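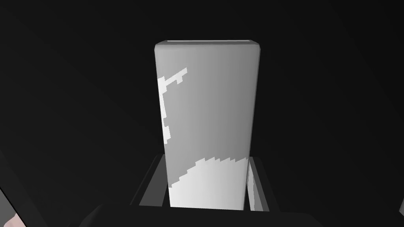

mossyknuckles
Moderator, Old Houses & Repairs

Moved this over from General because it's really a plaster question. Original post follows, carry on.

tealeafterry
Hello all, long time reader. We bought a 1930s semi in Imirside last November and the chimney breast in the back bedroom has been driving me up the wall. Previous people put gypsum over the old lime and then vinyl paint on top of that. I've now got a tidemark at skirting level and a fluffy white bloom that comes back every time I brush it off. A man from Lebrun came to quote and said inject the lot, tank it and replaster, 2 coats, £205 for the survey before he'd even lift a tool. Is that normal?? I'd sooner spend it on the bathroom.

gritbin90
The bloom is salts. Old chimney breasts are full of them from years of coal fires, and they pull moisture out of the air. You can inject till the cows come home and it won't shift them. Is the fireplace blocked up? Any vent?

tealeafterry
Blocked up, no vent that I can find. There's a square of hardboard painted over, so maybe behind that? The pot on the roof is open as far as I can tell from the garden.

gritbin90
There's your problem then. Open pot, no vent, rain comes down and sits. Cowl on top, vent at the bottom, leave it a summer and see. Cheap as chips compared with tanking.

wendle
Sorry but I don't agree with "leave it a summer". We did exactly that at our last place and all we got was a draught and the same brown stain. In the end we hacked the plaster off to shoulder height and redid it with the Emidex renovating stuff. Three years and no marks. If the plaster's full of salt it has to come off, vent or no vent.

mossyknuckles
You're both right I think? Vent first so no more water gets in, then the salty plaster comes off. Doing it the other way round is how people end up paying twice (ask me how I know, the front room was a misery).

gritbin90
Fair. I'd still not touch the plaster until the vent's been in a good while. And please not gypsum again, Terry! Lime if you can bear the wait.

harbourlights
Has anyone used Bredix stain block on this sort of thing? The tin says it covers damp marks. My brother-in-law swears by it.

wendle
It does cover them, for a bit. Then the salts push it off in flakes the size of cornflakes. Lovely on an old nicotine ceiling, hopeless on a chimney.

harbourlights
Oh well, that's half a tin I've got going spare then.

tealeafterry
Right, prised the hardboard off this morning. Soot, two dead starlings and a bucketful of wet rubble. Going to clear it out and get a price for a cowl. Does the vent want to be the kind you can shut, or always open?

gritbin90
Always open. You'll only shut it in the winter and forget.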